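Laying Out a Tile Pattern Before You Mix Any Thinset

Every November I get the itch to redo a floor, and every November I have to remind myself to slow down and do a dry layout first (it's dull, I know, but so worth it!). Snap a chalk line down the centre of the room, then a second one square to it.

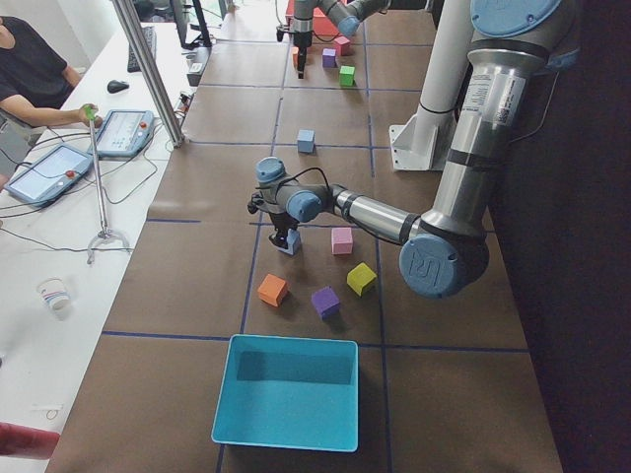
Blue tape lines dividing brown paper into large rectangles.

Start your first tile where the 2 lines cross and work out toward the walls, popping in spacers as you go. If you end up with a sliver at one side, shift the whole row over by half a tile and try again. I used the Karnier spacers from our last bathroom, and they were lovely to work with.

Once you're happy, number the cut tiles on the back in pencil, stack them by row, and leave some 6 spares within reach.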